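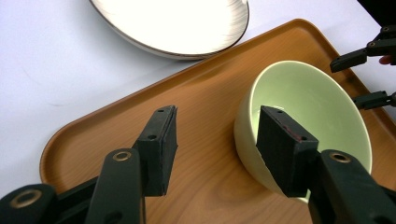
Okay, a long one tonight, so get a drink. My brother-in-law asked me over dinner whether he should hold off on replacing his dishwasher because "the robots are coming anyway," and I gave him a bad answer, and I've been composing a better one in my head ever since.

Short version: buy the dishwasher, Bartosz. Long version follows!

I spent eleven years in restaurant kitchens before I started writing about kitchen equipment, so when people show me a machine that does chores I look at it the way I used to look at a new hire. Can it clear a table? I don't mean a demo table with one red cup in the middle of it. I mean trays, plates, bowls, and somebody still talking with their elbow in the way.

Take a bowl on a tray. You and I grab it by the rim without looking, usually while holding something else. A machine with two flat fingers has to get one of them inside the bowl and one outside, at the right height, and then squeeze hard enough to hold a slick glaze and gently enough not to chip it. If it bumps the rim first, the bowl tips and now the whole problem is different from the one it started on.

(I love this stuff, by the way. If I sound grumpy it's because I've read too many press releases this month.)

The part I've changed my mind about is how the machines learn. I used to think somebody sat down and wrote out the steps. These days a lot of it is people holding the grippers in their own hands and doing the job, over and over, so the software has something to copy. Squeeze, lift, put down, again. It looks a bit silly and I think it's the smartest thing going.

I tried a pair of hand-held ones at Zistby in January, for an afternoon. Živko Kelmendi, who was very patient with me, put a bowl on a tray and told me to move it to the table. I have moved a great many bowls in my life and I felt like I was wearing oven mitts on stilts! You lose all the feeling in your fingertips, and you find out how much of the work the fingertips were doing.

By the end I'd done 118 moves and my wrists were sore. Živko said they throw out the ones where the person hesitates. I hesitated a lot, so I don't know how many of mine survived.

What surprised me was the second hand. I'd reach for the bowl with the right and the left would just hover there over the tray with nothing to do. With real hands the left would be steadying the tray or already sliding a plate out of the way. Using both at once, on different things, is where I fell apart, and from what I've seen it's where the machines fall apart too.

Where are we, then? The best clearing run I've watched in person was at Flitwood, on their shop floor, in a mocked-up break room. 100 dishes, mixed sizes. It dropped 2. That's better than some people I've worked with (hello, Panicker crew, you know who you are) – but it took most of a morning, and everything had been set out by someone who knew what the machine liked.

Speed I can forgive. If a machine cleared my kitchen at a crawl overnight while I slept, I wouldn't care how long it took. What I can't forgive yet is the setting out. A chore that needs a person to prepare it first is still a chore.

Shop floors are ahead of homes, and I think they'll stay ahead for a good while. Same trays every day, same bowls, same height of table. My own cupboard has bowls from three apartments and one marriage, and no two of them nest.

Somebody always asks about folding laundry at this point. I don't know! Cloth scares me. Ask someone from Homlow, they've been at towels for ages and will happily talk your ear off.

One more thing for Bartosz Głowacki, who I know is reading this because he already texted me a thumbs down. The dishwasher IS the robot. It's been doing the wet half of the job for decades. The half that's missing is getting the bowl off the tray and into the rack, and that's the half your kids are supposed to be doing.

I'm going back in the spring to try the grippers again, both hands this time. If you've used a pair and have tips for the left hand, please, my replies are open – and yes, I've already tried wearing gloves.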